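The Smallest Kitchen I Have Ever Had to Clean

19 June 2020

I have owned a toy kitchen for two weeks now and it is already dirtier than the real one.

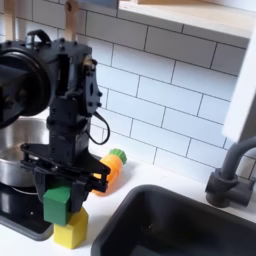

My sister-in-law Ildikó passed it along after her kids lost interest, along with a grocery bag of "accessories." I counted those one rainy evening, which tells you how the month is going. The bag held 223 pieces. Over half of them were vegetables. I don't serve that many vegetables in a year.

The trouble is that blocks count as food. Green ones are spinach, yellow ones are cheese or sometimes butter, and you'd better remember which before you sit down. Stacking two of them makes a sandwich. I once put a carrot away in the block bin and was informed that it would "get all cheesy."

So I set up a system. Produce in a shoebox, blocks in the old bread tin, bowls nested by size. It lasted until lunch. Everything then went back on the counter, where apparently it lives, and I was handed soup with a block in it.

Tamás says I should let it go and accept that the counter is the storage. Tamás also keeps his socks on a chair. But he may have a point, and come September there'll be school, in theory, and fewer people underfoot demanding to know if I finished my spinach.

I did finish it. It was a little dry.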